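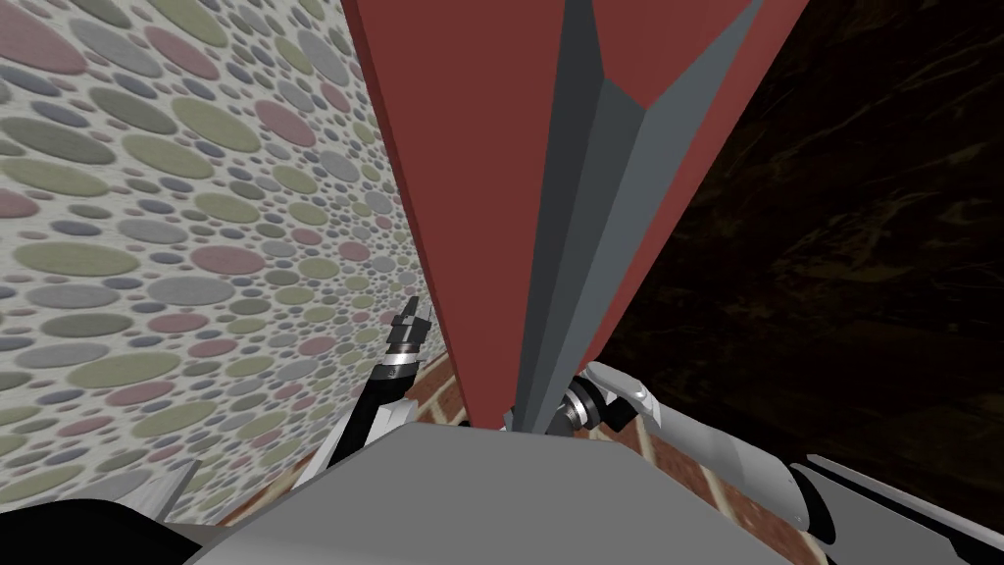

Simulator view: both arms at the red panel, dotted wall on the left.

July 5, 2022

We've had the two-arm unit from Skalier at work since the end of last winter, and most of what I do with it happens on a screen. Every new job gets run in simulation before it goes near the floor. The brick and the dots are only there because whoever built the room picked them, and you stop noticing after a week.

I used to pack orders by hand. Now I set up runs, watch the arms reach for things, and write down where they get too close to something. Job 3842 took me 20 tries before I was happy with the left arm. My shoulders are better for it. My eyes are worse, and I've asked for a proper monitor.

Nobody on our shift lost their job, but 3 people moved over to the Jelach line and I don't see them at lunch anymore. The breaks are staggered now too. Management says we'll do 1000 runs before the next unit arrives in September, and I'd like them to tell us who is being trained on it before then. We asked at the last meeting and got a sheet of paper about safety colours.

I've got the Sesum course to finish first. Two modules left, both on grippers.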